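Diltano Wide Ironing Board with Padded Cover, Blue Flower Print

Item 132 | Household > Laundry > Ironing boards

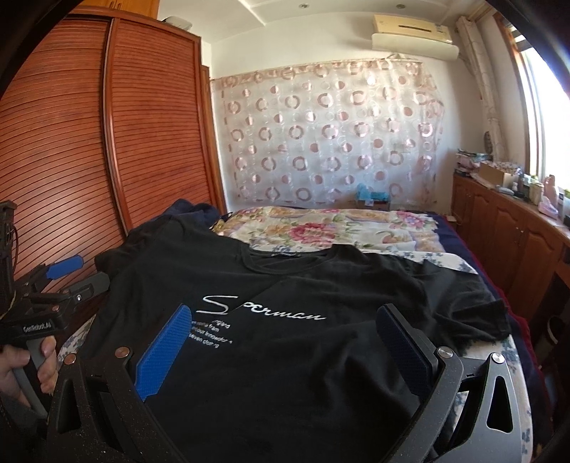 The Diltano is a full-size board for people who iron shirts and T-shirts more than anything else. It takes an adult T-shirt laid out flat, so you can press most of the front before you have to move it. The cover is white with a blue flower print and comes off for washing.

The padding is one layer of felt under the cover. It is firm enough for trouser creases and soft enough that seams and buttons sink in a little. If you like a softer surface, the Rurus felt underlay fits this board and is sold separately.

What you get
Board with pad and cover fitted
2 spare cover clips
Care leaflet

Ironing printed T-shirts
Lettering across the chest can stick to a hot iron. Turn the shirt inside out, or put a thin cotton cloth over the print and press down without sliding. Start with the collar, then the sleeves, then the body. For sleeves, pull the cuff straight with your free hand before the iron touches it. Dark fabric can go shiny on a high setting, so use medium heat and a little steam.

Cover care
Undo the clips and pull the cord loose. Wash at a cool setting with similar colors and hang to dry. Do not tumble dry. Put the cover back on while slightly damp and tighten the cord evenly on both sides. Replacement covers are in stock in this print and in plain gray.

Setting up
Open the legs on a level floor until the catch clicks. Leave room on both sides for sleeves to hang. The board folds flat and can stand behind a wardrobe or a door. Do not sit on it or leave a hot iron face down on the cover.

Delivery and returns
Orders leave our Fandov warehouse every working morning before 11. Unused boards can be returned in the original carton. The next delivery of the plain gray version is due in April.

Questions about covers and spare parts go to Keegan Tamihana at the parts desk. Please have your item number ready.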